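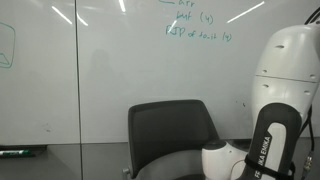
Issue 104, page 8

Robot rules!
July 2, 2020
By the Elano young readers' desk

Robot arms are strong, and an arm can't tell you from a chair. So there are rules. Lots of them – the safety book at Isbridge has 484 pages!

Quick version:

Stay out of reach. Stretch the arm out in your head, then stand further back then that.

Know where the stop button is. Before you switch on, not after.

Long hair tied up. No dangly scarfs.

Cables tidy – one trip and you're on the floor.

Only one person drives. They shout "moving!" first. Everybody else, hands to yourself.

Something odd? Press stop, tell a grown-up.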